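집안일 하는 로봇은 언제 오나

세탁기가 다 돌았다고 노래를 부른 지 한참 됐는데 나는 아직 의자에 앉아 있다. 빨래를 꺼내서 널고, 마르면 걷어서 개고, 갠 것을 서랍에 넣는 일이 남았다. 세탁기는 자기 할 일을 끝냈다고 저렇게 당당하게 노래까지 하는데, 사실 내가 싫어하는 일은 전부 그 노래가 끝난 다음에 시작된다. 빨래를 물에 넣고 돌리는 일은 기계가 가져간 지 오래고, 그 앞뒤는 수십 년째 그대로 사람 몫이다.

지난 3월에 사무실을 옮기면서 서류 정리를 맡은 뒤로 이 생각을 자주 한다. 우리 사무실에는 녹색 파일이 216개 있었다. 내가 직접 셌다. 세라고 해서 셌다. 녹색 말고 다른 색도 있으면 좋았겠지만 예전 총무가 녹색을 좋아했던 모양이다. 이걸 이름표 보고 나누고, 등 쪽을 맞춰서 쌓고, 상자에 넣는 데 꼬박 이틀이 걸렸다. 허리는 그보다 오래 아팠다. 그때 옆자리 후배가 "이런 건 로봇이 해야 되는 거 아니에요?" 하고 물었다. 나는 그렇다고 대답하고 계속 파일을 쌓았다.

그날 저녁에 집에 와서 로봇 팔 영상을 몇 개나 봤는지 모른다. Civbridge라는 회사가 올린 영상에서는 팔 하나가 수건을 갠다. 아주 예쁘게 갠다. 나보다 낫다. 그런데 화면 구석에 조그맣게 31배속이라고 적혀 있다. 영상이 1분이니까 실제로는 31분 동안 수건 한 장을 개고 있었다는 얘기다. 그 시간이면 나는 수건을 다 개고, 커피를 마시고, 수건을 한 장 더 꺼내 쓰고도 남는다. 댓글에는 "이제 사람은 뭐 하고 사나"라는 걱정이 줄줄이 달려 있었는데, 일단 수건 개면서 사시면 될 것 같다.

공장 쪽은 좀 다를 줄 알았다. 예전에 같이 일했던 지라유 수크사왓(Jirayu Suksawat)이 지금 Katiyar라는 부품 창고에서 자동화 설비를 본다. 오랜만에 메일로 물어봤더니 답이 길게 왔다. 같은 상자가 같은 자리로 같은 방향으로 오면 기계가 사람을 가볍게 이긴다고 한다. 상자가 조금 찌그러졌거나 테이프가 덜렁거리면 그때부터 기계는 멈추고 사람을 부른다. 그래서 그 창고에서는 로봇 옆에 사람이 한 명 서 있고, 그 사람의 업무는 로봇이 부르면 가는 것이란다. 직함에는 '오퍼레이터'라고 되어 있는데 본인은 보모라고 부른다고.

나는 파일 얘기도 적어 보냈다. 녹색 파일이 잔뜩 쌓여 있고 서로 겹쳐 있는데, 이걸 기계가 가지런히 정리할 수 있겠느냐고. 그는 그 질문이 생각보다 어렵다고 했다. 표지가 미끄럽고 번들거리는 데다 색이 다 똑같으면 카메라가 어디까지가 한 권이고 어디부터 다음 권인지 헷갈린다는 것이다. 겹친 것 중에 맨 위 것만 집어야 하는데 같이 딸려 올라오는 것도 문제다. 사람은 손끝으로 슬쩍 밀어 보면 안다. 사람도 사실 뭘 아는지 모르면서 안다.
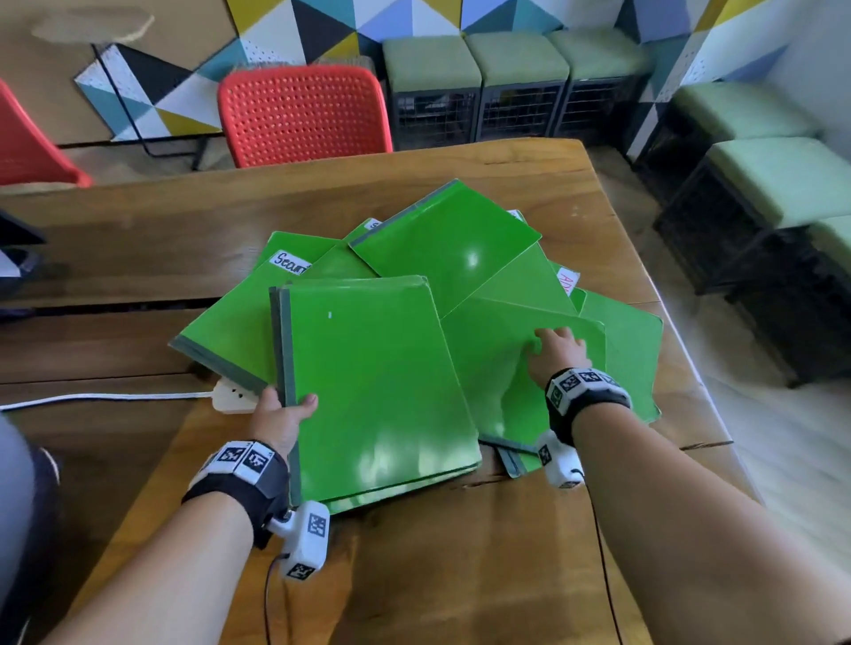
그래서 요즘 이 분야에서는 사람 손이 어떻게 움직이는지를 먼저 모은다고 한다. 손목이 어디로 가고 손가락이 언제 벌어지는지, 미는지 누르는지, 그런 것을 잔뜩 기록해서 기계에게 보여 준다. 규칙을 하나하나 써 주던 시절에 비하면 엄청나게 달라진 것이라고 지라유는 꽤 들떠서 적었다. 나는 좀 다른 데서 감동했다. 내가 이틀 동안 욕하면서 한 일이 누군가에게는 귀한 시범이라니. 우리 팀장은 그걸 잡무라고 불렀고 야근비도 안 줬다.

물론 집에도 로봇이 있기는 하다. Otard라는 청소기인데 작년에 큰맘 먹고 샀다. 이 친구가 일을 하려면 내가 먼저 바닥에 있는 것을 다 치워야 한다. 양말, 충전선, 고양이 장난감, 화장실 앞 발매트까지. 다 치우고 나면 바닥이 이미 꽤 깨끗해 보여서 굳이 돌려야 하나 싶어진다. 그래도 돌린다. 산 값이 있으니까. 앱에 누적 청소 시간이 1,196분으로 찍혀 있는데, 내가 그 앞에서 양말을 주운 시간은 어디에도 안 찍힌다. 충전선을 한 번 삼킨 뒤로는 나도 집안에 선이 늘어져 있는 꼴을 못 본다. 로봇이 나를 훈련시킨 셈이다.

Idaveck라는 데서 빨래 개는 기계를 예약받은 적도 있다. 냉장고만 한 물건인데 옷을 한 벌씩 집게에 걸어 주면 안에서 개서 내보낸다고 했다. 옷을 한 벌씩 집게에 거는 건 누가 하느냐고 문의했더니 '고객님께서 간편하게' 하시면 된다는 답이 왔다. 걸 시간이면 갠다. 양말은 지원하지 않는다고도 적혀 있었다. 빨래에서 양말을 빼면 도대체 뭐가 남는지 개발자에게 묻고 싶었다.

지라유한테 마지막으로 그냥 대놓고 물었다. 그래서 몇 년 남았냐고. 5년이라고 했다. 예전에 같은 회사 다닐 때도 5년이라고 했던 걸로 기억하는데, 그 얘기를 꺼냈더니 그때의 5년과 지금의 5년은 다르다고 한다. 뭐가 다르냐니까 지금은 진짜로 되는 영상이 있단다. 31배속 얘기는 예의상 안 했다.

비꼬고 있지만 나도 되기를 바라는 쪽이다. 다만 뒤집기나 춤추기 말고 좀 시시한 걸 잘했으면 좋겠다. 엉킨 것 사이에서 하나만 빼기, 이름표가 보이게 돌려놓기, 이불 커버 안에 이불을 넣되 네 귀퉁이가 다 제자리에 가게 하기. 마지막 것을 해내는 기계가 나오면 할부로라도 산다. 배속 표시가 없는 영상이면 더 좋고.

쓰는 동안 세탁기가 또 한 번 노래를 불렀다. 안 꺼내면 계속 부르는 모델이다. 꺼내러 간다.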